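Boards > Teleoperation and Teaching > Hands and Grippers > Glove or hand guiding for a five-digit hand?

tamarack_9
We're teaching a hand to pick up small parts and lay them on a bench at the Bastwood shop. I've recorded 865 demos by remote control with a glove. The arm follows well enough. The thumb doesn't, it closes late and the part rolls away. Would I be better off moving the hand by hand?

gumbootlogic
For the arm, yes. For the fingers, no. You can't hold four fingers and a thumb in the right spots and guide a wrist as well. We tried it with 2 people at Ovmont and mostly recorded each other's knuckles.

pliltley_rob
Disagree. Guide the arm by hand, stop at the grasp, then set the fingers one at a time and save the pose. It's slow but the poses are clean. We taught a whole tray-loading job that way in June.

gumbootlogic
Clean poses, sure, but then it's playback. He wants it to learn the closing motion, and you lose the timing if you stop.

tamarack_9
Timing is what I'm after, yes. The parts aren't always in the same place.

oldservo
Before you change methods, check your thumb calibration. Glove thumbs read badly on most people because the base joint moves in ways the sensor doesn't pick up. Redo it with your thumb across your palm as well as out flat. Also look at the wrist camera view while you drive. If the operator can see things the camera can't, the demos won't teach much.

tamarack_9
Went through it this afternoon, 9 December 2023, watching only the wrist view. The thumb takes up a big part of the lower left and hides most of the finger beside it.

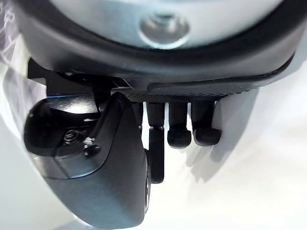

So I've been judging the pinch from my own eyes, standing to one side, and the recording never had that information. I'll redo the calibration and drive a fresh batch off the screen only.

pliltley_rob
Or add a second camera out to the side. Less work than recording it all again.

oldservo
He'd still have to record again, the old demos don't have that view in them.

pliltley_rob
Fair point. I'd still add it.

gumbootlogic
Keep the old ones for the reach at least - cut them before the fingers start to close.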